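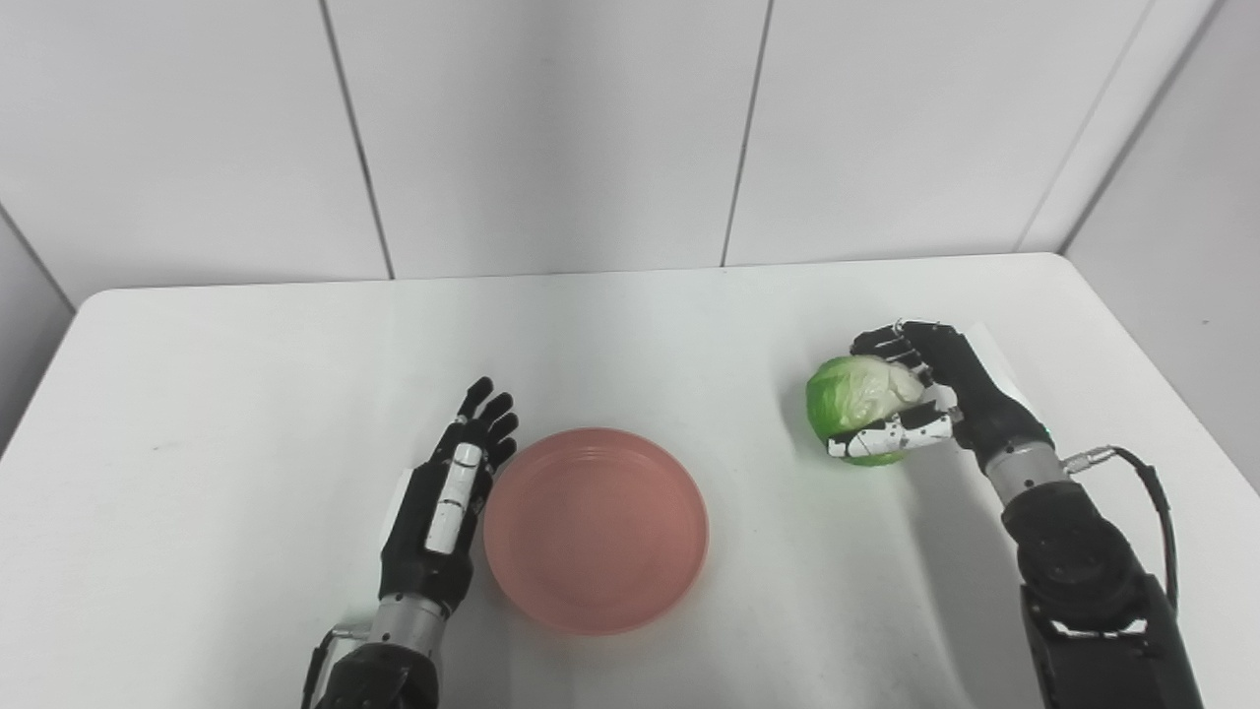
**Hand comparison, first results**

March 29, 2024

The bench group has finished the first part of the hand comparison we announced in September. Two hand designs went through the same set of pick-and-place jobs on the two-arm setup in the white enclosure. The Nemmont is a two-jaw parallel gripper with rubber faces. The Prindar is a four-finger hand with a thumb and segmented finger pads. Both were driven by the same Bjarnason controller, with no change to the arm settings between runs.

The job is simple to describe. An object is placed on the right side of the table and a bowl on the left. The right arm picks up the object, carries it across and lets go over the bowl. The left arm keeps the bowl from sliding. A run counts as good if the object ends up in the bowl and the bowl is still flat on the table.

We used 5 objects: a small green cabbage, a lemon, a sponge, a cardboard tube and a bag of dried beans. The cabbage got the most attention. It is heavy for its size, it rolls, and the outer leaves tear or slip if the grip is uneven. Each hand did 60 runs with it.

**Cabbage**

The Nemmont completed 26 of its 60 runs. Most of the failures were the same one. The jaws closed a little above or below the middle of the head, and it squeezed out as the arm started to lift. Slowing the lift did not help much. Raising the closing force did help, but it left dents in the leaves, and we had agreed beforehand not to count a run with visible damage.

The Prindar completed 40. It does best with one finger well under the front of the head and the others over the top, so the weight sits on the lower finger and the upper ones only have to steady it. When the lower finger stops short, the head turns in the hand and usually drops before it reaches the bowl. The thumb matters less than we expected.

The pads make a clear difference. We ran a short check with the pads off the right hand and gave up early. Bare fingers on cabbage leaf have very little grip.

**Other objects**

The lemon and the tube were easy for both hands. The sponge was better with the Nemmont, which is faster to close and doesn't care about finger order. The bag of beans went badly for both. It sags between the fingers or hangs off the jaws, and we have no good setting for it yet.

**Holding the bowl**

Shallow bowls on a smooth table move at the slightest touch. With the left hand upright and the palm turned toward the bowl, fingers relaxed, the bowl has something to stop against and the hand stays clear of the drop. Gripping the rim was worse. Any small arm movement tipped the bowl.

**Cables and wrists**

The wrist cable on the Prindar needs a wide loop. With a tight loop it pulls on the connector when the wrist rolls, and we lost part of a session to a bad contact before finding it. If you are setting one up, leave slack along the forearm and roll the wrist through its full range by hand before powering on.

Changing hands takes longer than it should. The Nemmont comes off with four screws. The Prindar has more, and two of them can't be reached unless the wrist is turned first. The order is written down in the bench notes.

**Next**

The Drenosine fingertip sensors have arrived and will go on the right hand first. We want to see if they can tell when the lower finger has stopped short, so the arm can wait before lifting. The bowl side will stay as it is. The same objects will be used, apart from the beans, which are on hold until we have a better idea.

The run logs and controller settings are in the shared folder under "hand comparison, part 1." Anyone who wants bench time for a different hand should send the mounting pattern along with the request.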